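Section 4: Setting up your first campaign in Aditgate

OK, so you've got your account, you've poked around the dashboard a little, and now you want an ad to run somewhere. Good! I set up my first campaign in Aditgate with no help at all and made a mess of it, so I wrote this section for the person I was that day.

Before you start, have your banner files, your landing page link and your billing card handy. The setup screen logs you out after a while if you leave it sitting, and it won't save a half-filled form.

1. Log in and click Campaigns, then New. Pick Display from the list. (Video has its own section later on.)

2. Give the campaign a name you'll still understand in June. I use client, then month, then format, so mine look like "Zonell June banner." Please don't call it "test." I have four of those and I'm scared to delete any of them.

3. Choose your publisher group. If you buy through Orotis, you'll see their sites already loaded. If you buy through Nishimura, click Connect first and paste in the seat number from your welcome email. Mine is 777, yours will be different.

Note: The Connect button stays gray until you've agreed to the terms at the very bottom of that page. I missed this twice.

4. Set your daily budget. I start at $300 a day and leave it alone for the first few days, even when I'm itching to fiddle with it.

Caution: The Daily and Lifetime boxes sit right next to each other and look the same. Read the label before you type! I once put a whole month's money in the Daily box and spent $946 before lunch. 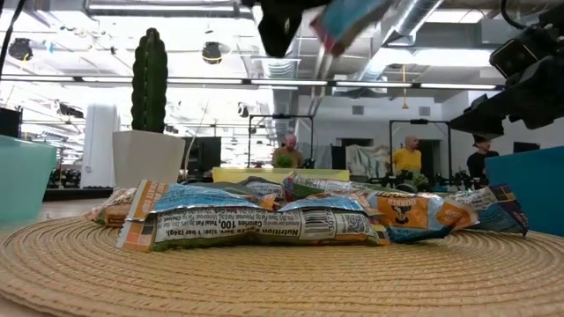
5. Upload your banners. Drag them all in together and Aditgate sorts them by size for you, which I love. A red dot next to a file means it's too heavy, so shrink it and drag it in again. A yellow dot just means there's no alt text yet, and you can type that right in the little box.

6. Paste in your landing page link and hit Check Link. Wait for the green bar. If it spins forever, look for a stray space at the end of the link (it's nearly always a space).

7. Set the frequency cap. This is how many times one person can see your ad in a day. The default is no cap, and I really wish it weren't. I go with 4.

8. Copy the tracking tag and put it on your thank-you page, the one people land on after they buy or sign up. If you put it on your home page, every visitor counts as a sale and your report will look amazing and be completely wrong.

9. Click Review, read it all one more time, then click Submit.

Note: New campaigns go through a manual check. Mine usually clear overnight, but if you submit late in the day on a Wednesday you may hit the weekly maintenance window, and then it sits in Pending until they're done. Leave it be. Submitting again puts you at the back of the line.

Once the status says Live, go to Reports and look for your first impressions. If you still see zero after a full day, go back to step 3 and make sure the publisher group is switched on.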